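What Takes Ink Off a White Tabletop

Most complaints about light-colored office tables concern ink. Ballpoint ink is a thick paste of dye in an oily carrier, and it sits on a sealed surface before it begins to bond. Marker ink dries faster and leaves less time for removal.

Parvathi Poojary, who tests surface coatings at Storkcombe, divides tabletops by porosity. A dense, sealed top holds ink near the surface. A worn top lets dye settle into fine scratches, where a cloth cannot reach it. Her bench tests run each sample through 1,000 rub cycles with a damp pad at constant pressure.
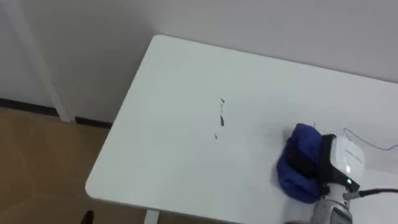
Solvents and Dwell Time

Isopropyl alcohol dissolves most ballpoint dyes. Apply it to the cloth, hold the cloth on the mark for 15 seconds, then lift. Wiping in circles spreads dissolved dye over a larger area.

Melamine foam works by abrasion. It removes pigment but also dulls the finish, and on glossy tops the change shows under side lighting. Rigoberto Cáceres, facilities manager at Lesovbridge, stopped issuing foam pads after gloss readings fell in two meeting rooms. His crews now use alcohol first, followed by a neutral detergent rinse.

Acetone should be kept off painted and plastic-edged tables.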